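Festival submissions and poster artwork: which version should be supplied?
Hestberg Film Community - Help pages - Publicity and Print
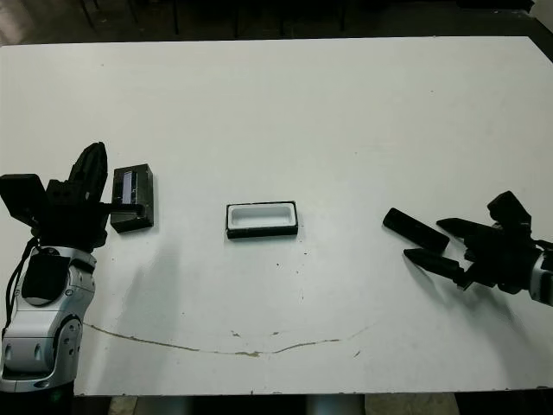 What size should a film poster be when it is submitted with an entry to a regional festival?

The usual size is 67 by 98 centimetres in upright format, supplied as a print-ready PDF with bleed on all sides. A smaller version for the programme booklet should be sent at the same time.

Our production company is preparing the publicity for a short feature which is to be screened at two festivals in August. The designer has delivered one upright poster and one wide version for foyer screens. The first festival has asked for artwork without laurels or award marks, while the second requires that its own selection mark be shown. We should like to know whether two separate master files ought to be kept, and who normally bears the cost of the additional version. The contract with the designer mentions "all customary formats" but does not list them.

Posted by Trarkell Pictures, Mar 9, 2022

Dalen Print Office

It is advisable to keep a single master file in which the laurels and selection marks are placed on a layer of their own. Each festival then receives an export made from that master, with the layer switched on or off as required. Where two separate masters are kept, corrections to the billing block are easily made in one and forgotten in the other, and we have had to reprint a full run of foyer posters for this reason.

As to cost, the words "all customary formats" are generally read as covering changes of size and shape. The addition of a festival mark is a change of content and may be charged separately, although many designers will include the first such change without a fee. We would recommend that the matter be settled in writing before the files are requested. A short list attached to the contract is sufficient, stating the formats, the number of versions and the date by which each is to be delivered.

Please also confirm the minimum height of the selection mark with the second festival. Some organisers set one - 28 millimetres on the upright poster is a figure we have met - and it may affect the position of the title.

Naden Screen Society

We always ask for the plain one. The marks can be added by the venue if they are wanted.

Hestberg Publicity Desk

The previous reply should be treated with some care. A venue is not normally permitted to alter artwork without the consent of the rights holder, and the approved order of names must be kept in every version. If the venue is to add the mark, written consent should be given and a proof requested. We allow 4 working days for the return of proofs.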